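How to pair Kulo earbuds with two devices at once

Got the Kulo buds, want them on laptop and phone at the same time. Doable. Menu is buried and the leaflet skips half of it, so quick notes.

What you need: the buds, the case with some charge in it, the Traltura app on your phone, and firmware 14 or later. Check that first. Older firmware won't show the dual option at all and you'll waste an evening looking for it like I did.

Updating the firmware

Buds in case, lid open, case plugged in. Open Traltura, tap the gear, then Device, then Update. Took 7 minutes on mine. Don't close the lid halfway or it starts over from zero. If it hangs at 42 percent, leave it alone. Mine sat there for ages, then jumped straight to done.

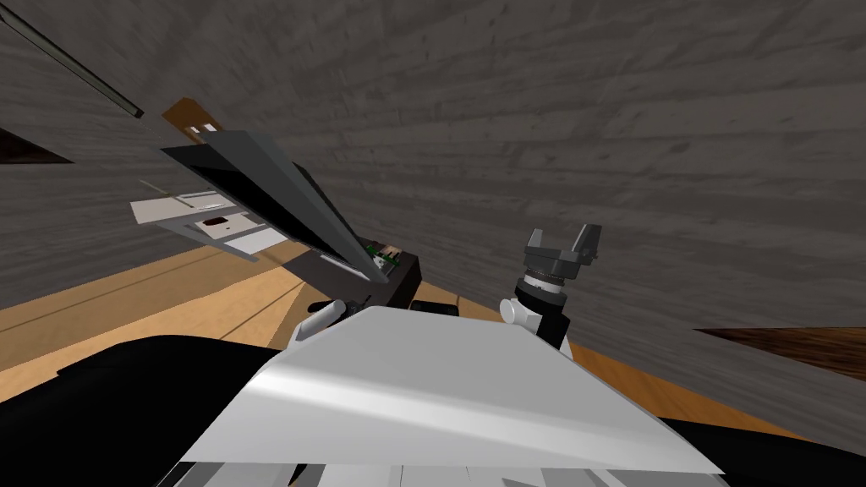
Posted Oct 15, 2026 | by the Tlapale desk | Filed under: Audio, How-to

Pairing the first device

Start with the phone. Buds in the case, lid open, hold the case button until the light blinks white. Bluetooth settings on the phone, pick Kulo from the list, accept. If it asks for contacts access you can say no, calls still work fine.

Play something for a few seconds. You want to know this side is good before adding the laptop.

Turning on dual mode

In Traltura: gear, Connections, scroll all the way down past the EQ stuff, switch on "Two devices." The buds will drop off the phone and come back. Normal.

No switch there? Go back and check the firmware again. Still nothing, log out of the app and back in. Worked for me the second time.

Pairing the laptop

Same button, but this time hold it untill the light blinks blue. White means you're replacing the first device, so let go and start over if you see white.

On the laptop, open Bluetooth, add device, choose Kulo. Two entries might show up. Pick the one without "LE" on the end, the other connects but plays no sound.

Switching between them

Automatic, mostly. Pause on one, hit play on the other, wait a second or two. Calls on the phone always win. If a browser tab keeps grabbing the audio, mute the tab or turn off notification sounds on the laptop.

Stuff that goes wrong

Choppy sound: the high quality codec and dual mode don't get along. Set the codec to Standard in the app.

Laptop mic sounds awful: pick the built-in mic as input and keep the buds for output only.

One bud silent: both back in case, close lid, count to ten, open.

Nothing works: full reset. Hold the button until the light goes red, then remove Kulo from teh Bluetooth list on both devices. Then pair again from the top, phone first.

Haven't tried any of this with the older Zinum buds. The app looks the same, but the button presses are different, so check the Zinum page before you reset anything.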